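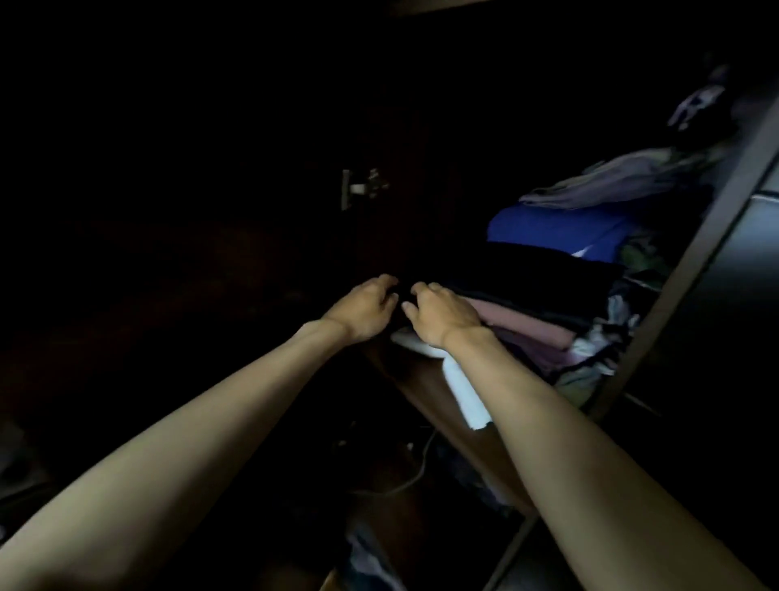
Rurkside House, residents' storage and laundry group
Minutes of the meeting held on 17 Jan 2018

Present: Isla Imrie (chair), Euan Baird, Calum Hepburn, Roald Sjöberg (minutes)
Apologies: Gillespie Laing

1. Minutes of the October meeting
Agreed with one correction: the wardrobe in room 3 has a fixed shelf.

2. Shelves
CH reported that folded piles are too deep for the shelves in the older rooms. Cloths and small items work their way over the front edge. Agreed that heavy garments go at the bottom and that piles stay below the shelf above.
Action: CH to measure the remaining shelves.

3. Hanging space
EB proposed that coats and glossy jackets be hung and everything knitted be folded. Snap fronts to be fastened before hanging. Plastic hangers to be kept; wire ones to be withdrawn. Agreed.

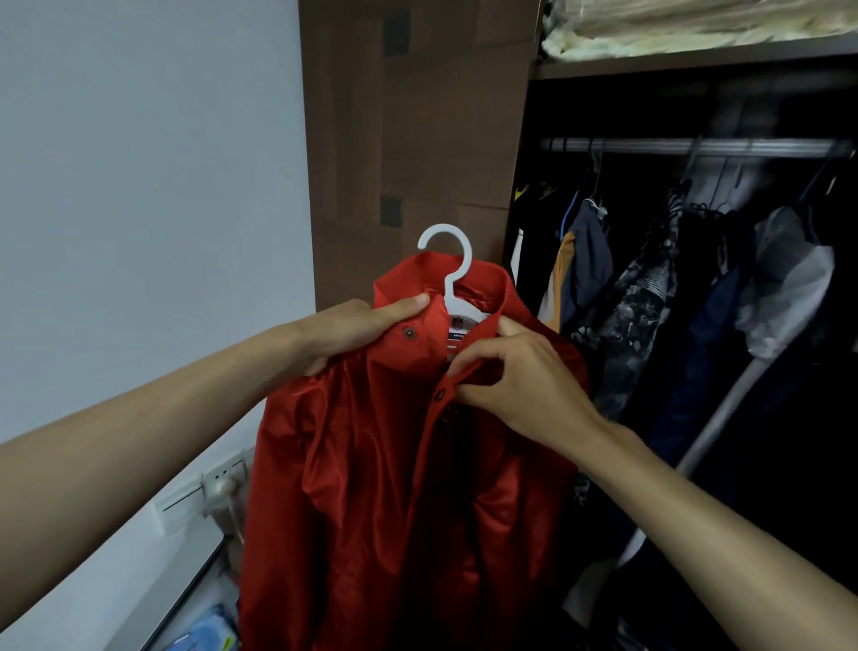
4. Bagged items
Clear bags remain acceptable on top shelves. Bags must not overhang the door side. II asked that each bag carry a room number. Agreed.

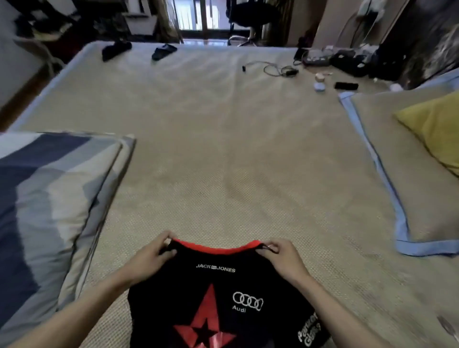
5. Sorting and labels
RS presented the revised sorting sheet. Garments are to be laid out on the bed, checked for name tapes and folded from there. Printed tops were discussed at length. A black jersey with a red collar and JACK&JONES across the chest can be listed by its wording; plain tops need a tape. EB asked whether print should be folded inwards. Agreed that it should. Tape order of 264 approved.
Action: RS to place the order with Pichon.

6. Any other business
None.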